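3. Gathering the examples

3.1 Letter tiles in simulation
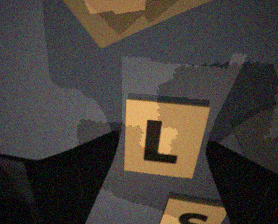 Figure 1. Wrist view from the simulated tile task. An L tile, with part of a second tile below it.

and the same goes for the wrist view, which is the one the policy leans on most once the arm is low. So most of this section is on how we got the examples and what we threw out. The task is plain enough. Letter tiles on a grey surface, a letter is named, the arm picks that tile and puts it down at a goal spot. All demonstrations were driven by hand by two people (Figueroa and Cheng) using the Flullomby controller, in simulation only. No real-arm data in this version, see 3.4.

We kept 188 episodes. Each has the wrist view, the joint readings, the gripper command and the typed instruction. Anything where the operator let go of the controller half way was dropped before counting. Episodes where the tile slipped and was picked up again were kept, on purpose. Pfeiffer argued for this early on and we agree with her now: a learner that only ever sees clean picks has no idea what to do after a bad one.

3.2 What the wrist view has to cope with

Letters are not neatly upright. In Figure 1 the L tile is tilted a little clockwise and the shading over its face is uneven, with jagged, stepped borders between the brighter and duller patches. The second tile is only partly in view, and the part of its letter that shows looks like an S but we would not swear to it from one still. This matters for labelling. Early on we had the labeller write down every letter visible at each step, and the half-seen ones were a mess. Same tile called S, then 5, then "unclear", by the same person on different passes. Rule since then: a letter is labelled only if the whole character is in view. Partial ones get the tag "part" and nothing else.

Shadow edges. The stair-step look comes from the low shadow setting in our renderer and we left it alone. Lenz tried the softer setting, it slowed the operators' view enough that they started over-correcting, and the arm paths came out wobbly. Smooth paths with ugly shadows seemed the better bargain. Whether the policy picks up on the step pattern as a cue is an open question, we have not tested it properly.

Grain. Fine coloured noise is added to every wrist image, new for each step. It softens the print a bit. The letters should stay readable by eye at the noise level we use, and if the labeller could not read a whole letter we counted that as a fault in the settings and turned the noise down for that batch. Batches affected by this are marked in the log (column 7, "noise_chg").

3.3 Operator instructions

Kept short. First drafts ran to a full page and were ignored. The version used for all kept episodes:

Read the letter out loud before you move.
Come down over the tile, not from the side.
If you miss, go back up to clear height and try again. Do not chase it along the surface.
Stop recording after the gripper has opened and lifted away, not before.

The third line caused the most trouble. Chasing is quicker and feels natural, and it teches the policy to push tiles about. Episodes with chasing were moved to a separate set of 26, which we do not train on here but will share with the rest. Might be useful to somebody studying recovery.

Start positions were drawn at random over the reachable area, with tiles not allowed to touch. Rotation free. We did not balance the letters, so some come up far more often then others and the per-letter results in section 5 should be read with that in mind. Weidemann has a balanced version of the sampler ready but it came too late for this round.

3.4 Known gaps

Wrist view only. An overhead view was recorded for a while and then lost in a disk mix-up at Staddale, so we left it out for everyone instead of having it for half the set.

One tile colour scheme, one typeface. A learner trained on this will very likely struggle with thin or curly print.

Instructions are all of the form "pick the [letter]". Operators were told not to vary the wording. Looking back that was too strict, and the next round (planned for July) will let them type what they like.

No real arm. The Wunderlich gripper model used in simulation closes quicker than the unit we have on the bench, and we would want to fix the timing before mixing the two kinds of data. Until then please do not read the numbers in section 5 as a claim about real tiles on a real table.

3.5 Splits

Split by start layout, so no layout turns up in both training and test. Re-recorded attempts at a layout stay together on one side. The split file was frozen on April 24, 2021 and all results use that copy.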